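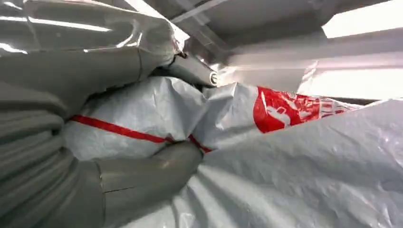
Wrist camera view, gripper at the top of the sack

Sack grasps drift between teleoperated demos
posted by vallow_cell2

We are teaching an arm to pick up woven plastic sacks by remote control. I have 49 demos so far. The operator closes on the top of the sack and lifts. On replay the policy goes to the right area but closes too early in 8 trials, with one finger resting on the fabric and little material between the jaws. Gripper and arm are in a gray plastic sheath that has to stay on. Is this a data problem or a camera problem?

skoltano
Probably both. The lower finger dents the sack before the jaws close, and your operator may be using that dent as the cue. Log gripper opening and motor current with the images and train on all of them. Also have the operator stop for a moment at contact – fast demos blur that step. Glare on the sheath changes with arm pose, so vary the lighting between sessions.

Þrastardóttir
Agree on the current signal. I would drop any demo where the operator regrasped. We cut 7 of ours in November and early closing became rare. Check for slack in the sheath at the fingertips too.

cenduddale_k
just get more demos, 49 is low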